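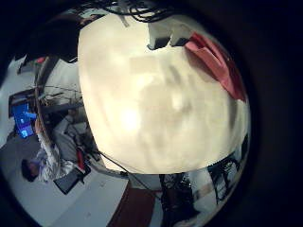
Je cherche une façon de plier les hauts en coton épais pour qu'ils tiennent dans des tiroirs peu profonds, 16 cm de haut à l'intérieur, un meuble Tavis acheté en novembre. Avec la méthode que j'ai toujours suivie (manches derrière, puis en deux), la pile dépasse et le tiroir du dessus frotte. Je travaille sur une surface claire, couleur crème, ce qui aide pour le rouge : le bord plié se voit bien dessus. Sur le dessus-de-lit foncé de la chambre je repérais beaucoup moins bien si j'étais droite. La surface est bombée par contre, et je ne sais pas si ça change quelque chose au pli. Vous faites comment ?
Bianca Bălan

Iulian Ciobanu a écrit :
Bonjour Bianca. Pour 16 cm, il faut ranger debout. Tu plies en bande, puis la bande en trois, et tu poses sur la tranche. Si le paquet fini fait 14 cm tu es tranquille. Je ne plierais pas sur du bombé, le tissu part vers les côtés dès qu'on appuie. Une table, ou le sol avec une serviette.

Ermanno Marino a écrit :
Pas d'accord pour la table. Sur une table lisse le coton glisse, sur une surface couverte d'un tissu il accroche un peu et les manches restent où on les met. Je plie sur la planche à repasser depuis des années. Pour le reste je roule tout, ça va plus vite et on voit les couleurs.

Iulian Ciobanu a écrit :
Rouler un sweat, c'est avoir un boudin de la taille d'un pain. Ça ne rentre pas dans un tiroir de 16.

Ermanno Marino a écrit :
Chez moi ça rentre. Les miens ne sont pas très épais, je précise.

Bianca Bălan a écrit :
Merci à tous les deux. J'ai repris avec le rose saumon, en gardant la surface crème. Je note les étapes comme je les fais, dites-moi où ça coince.

1. J'étale le vêtement, je lisse avec le plat de la main du milieu vers les bords. Je repère l'étiquette tout de suite, elle est petite et bleu très clair, c'est elle qui me donne le sens. Un pan du tissu descend sur le crème quand je ne l'ai pas encore rabattu.

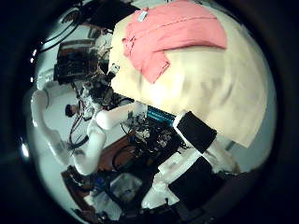

2. Je rabats un côté vers le milieu, puis la manche revient sur elle-même le long du bord. Pareil de l'autre côté. J'obtiens une bande.

3. Je plie la bande en trois en partant du bas. C'est là que ça se gâte : l'épaisseur se met toute au même endroit et le dessus est plus large que le dessous.

Ecaterina Ursu a écrit :
Ton étape 3, commence par le col, pas par le bas. L'encolure est la partie la plus épaisse, il faut qu'elle soit à l'intérieur. Et laisse deux doigts de marge en bas avant le dernier rabat.
Autre chose, c'est du 100 % coton ? Les mélanges se tiennent moins bien debout. J'ai un pull Grorkov qui s'affale quoi que je fasse, il a fini sur l'étagère.

Bianca Bălan a écrit :
Oui, 100 % coton pour le rose. Le rouge je n'ai plus l'étiquette de composition.
J'ai refait avec le col en premier. Le paquet est plus régulier. Ce qui m'embête encore, c'est le moment où je le déplace, les épaisseurs se décalent et tout est à reprendre. Voilà à quoi ressemble le tissu replié sur lui-même, avec la bande de pli en travers et le rose plus soutenu en dessous :

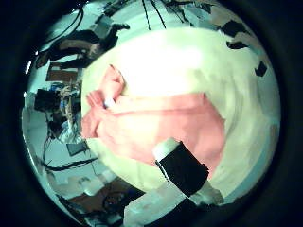
Domnica Costache conseille de ne pas déplacer le paquet du tout : elle met le tiroir à côté d'elle et y glisse chaque pièce dès le dernier rabat, la main à plat dessous. Elle ajoute que le séchage compte plus que le pliage, parce qu'un coton séché froissé sur un étendoir trop serré ne fera jamais un paquet net. Elle utilise un Nunuseck à barres écartées.

Ermanno Marino a écrit :
Le séchage, oui. Je suspends les miens sur cintre.

Iulian Ciobanu a écrit :
Sur cintre, le coton épais fait des pointes aux épaules. À plat ou sur deux barres.

Bianca Bălan a écrit :
J'ai un Ene tout simple, les barres sont trop proches. Je vais laisser une barre libre sur deux, je perds de la place mais tant pis. Pour le pliage j'ai essayé une dernière chose avant de passer au tiroir : poser le rose sans rien rabattre et regarder où il tombe de travers. Le bas n'est pas horizontal, il descend en biais et un coin pend plus bas que le reste.
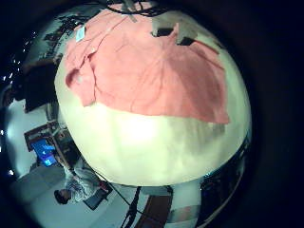
Je remonte donc ce coin avant de commencer, sinon le défaut se retrouve dans la bande et je le corrige trop tard. Ensuite côté, manche, côté, manche, col, et direct au tiroir comme dit Domnica. Le meuble fait 104 cm de large, je pense mettre les hauts épais à gauche et les fins à droite.

Ecaterina Ursu a écrit :
Mets plutôt les épais contre les deux côtés du tiroir et les fins au milieu, ils se calent mieux.

Bianca Bălan a écrit :
D'accord, j'essaie ce soir.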